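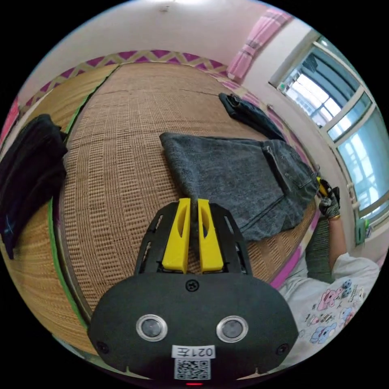

Why Are Jeans White on the Inside?

Find a pair of blue jeans, turn up the bottom of one leg, and take a good look at the inside. It's much paler than the outside, isn't it? Sometimes it's nearly white. Now try the same thing with a T-shirt. Most T-shirts are the same color on both sides, unless they have a picture printed on the front. So what is going on with jeans?

To find out, we have to go back to a time before the jeans were jeans, when they were only a big heap of fluffy cotton.

From fluff to thread

Cotton grows on a bushy plant. When the seed pods are ripe they split open and out puffs the white fluff, which is made of thin little hairs called fibers. One fiber on its own is so weak that you could snap it without trying. But if you twist lots of them together, they grip each other and make a strong thread. You can try it with a cotton ball! Pull a little bit out slowly with your fingers, twisting all the time, and you'll see a thread beginning to form (it will be a lumpy one, and mine always is too).

People call this job spinning. Long ago it was done by hand with a stick called a spindle, and later with a spinning wheel. These days big machines do it.

Two kinds of thread

Cloth for jeans is called denim, and it is woven, which means that 2 sets of threads go over and under each other. The threads that run the long way are called the warp. The threads that go across are called the weft. If you have ever woven strips of paper into a place mat at school, you have already made a warp and a weft, even if your teacher didn't call them that.

Now comes the clever part. In ordinary blue denim, the warp threads are dyed blue before the weaving begins, and the weft threads are left white. Then the weaver doesn't go over one, under one, over one, under one, the way you did with your paper. Each weft thread usually slips under two or three warp threads and then over just one. Because of this, most of the blue ends up on the front of the cloth and most of the white ends up on the back.

Each new row starts its pattern one step farther along, and all those little steps make slanted lines. Look closely at some denim, with a magnifying glass if you've got one, and you should be able to spot them. A weave with slanted lines like that is called a twill, and it is very good at standing up to knees and bicycles and climbing trees.
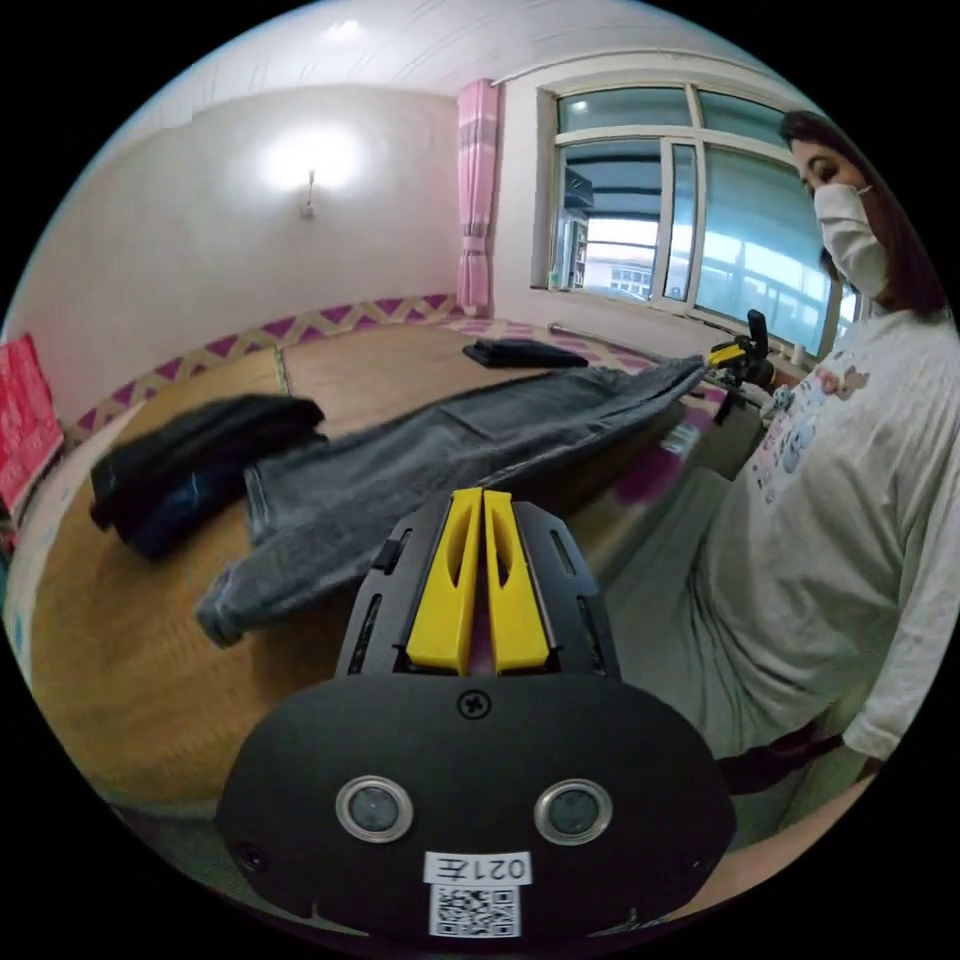

A reader wrote to us to ask whether gray jeans work the same way, and said that the ones at home were gray on the outside and whitish on the inside. Yes, they often do! Gray denim can be made with gray or black warp threads and white weft threads. Some jeans are dyed after they have been sewn, though, and then the color can get into both sides, so you may find a pair that is dark all the way through.

Why do the knees go pale?

The blue dye in jeans is called indigo. It used to come from the leaves of certain plants, and now most of it is made in factories. Indigo is a bit of an odd dye, as it mostly stays near the outside of a thread and doesn't soak right into the middle. Every time you kneel on the rug or slide along a bench, a tiny bit of blue rubs away and the white middle starts to peek through.

Washing takes away some of the color as well. If you'd like your jeans to stay dark for longer, turn them inside out before they go in the wash, and ask a grown-up to use cold water.

Something to try

Cut some strips of blue paper and some strips of white. Lay the blue ones side by side and tape down the tops. Then weave a white strip across, going under three blues and over one, again and again until you reach the end. For the next row, move everything along by one. When you've used up all your strips, flip your weaving over and see which color is winning on the back.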